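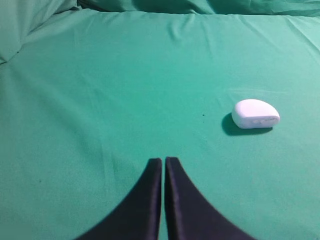

4.3 Checking the fingers and the wrist camera

Do this check after every change of fingers, and also after each 400 operating hours. You need the green cloth, one small white test piece, a soft brush and the 2 mm hex key from the door pocket of the cell. The work takes one person. If you are new at the Preltdale cell, please do it the first time together with Mirjana Spahić or with someone she has trained.

CAUTION: Before you put your hands inside the cell, press the stop button and wait until the lamp on the Langlois controller is yellow. The fingers can still close when the arm is not moving.

1. Spread the green cloth over the pad and make it flat in the area where the gripper works. Soft wrinkles are allowed. Bunched cloth is allowed only at the far side, behind the working area.

2. Place the test piece on the flat part of the cloth, to the right of the finger tips and a little farther away. Leave free cloth on all sides of it. Do not put a second piece.

3. Leave the cell, close the door and release the stop button. On the panel, choose Service, then Gripper, then Near Closed. The fingers move together and stop with a thin gap.

4. Open the live view of the wrist camera. Both tips must be visible and sharp, and you must see a narrow strip of cloth between them. The wide lower parts of the fingers look soft at the bottom corners of the view. This is normal for the short distance and you do not need to adjust anything.

5. Compare the two fingers. One should be the mirror of the other, with both tips at the same height. If one tip is higher, press the stop button again, loosen the two screws of that finger with the hex key, push the finger fully into its seat and tighten the screws. Then go back to step 3.

6. Look at the test piece in the live view. Its rounded top should be white and its edge should be clear against the green. A soft shadow at the lower left is correct with the standard lamp position. A hard or double shadow means that another lamp is switched on near the cell.

7. Set the exposure value to 400. If the top of the test piece has lost all shading, lower the value in small steps. Do not go above 1000, even in a dark room - the view becomes too noisy for the edge search.

8. Press Save Reference. The Zomgate software stores the view and shows the text Reference OK.

Note: Small dark specks on the cloth can be lint or a stain. Brush the cloth first. If a speck stays, you may continue, but a speck close to the test piece can disturb the edge search, so move the piece to a cleaner place and repeat step 6.

Note: Do not clean the fingers with alcohol. Use a dry cloth only. The dark surface gets shiny after some time with alcohol, and then the camera sees reflections on the inner faces.

If the reference is refused two times, write the message in the cell log and inform Waraporn Suksawat at Undness. Leave the fingers as they are until she has answered.

Section revised August 23, 2026. The old lamp position from the June issue is no longer valid.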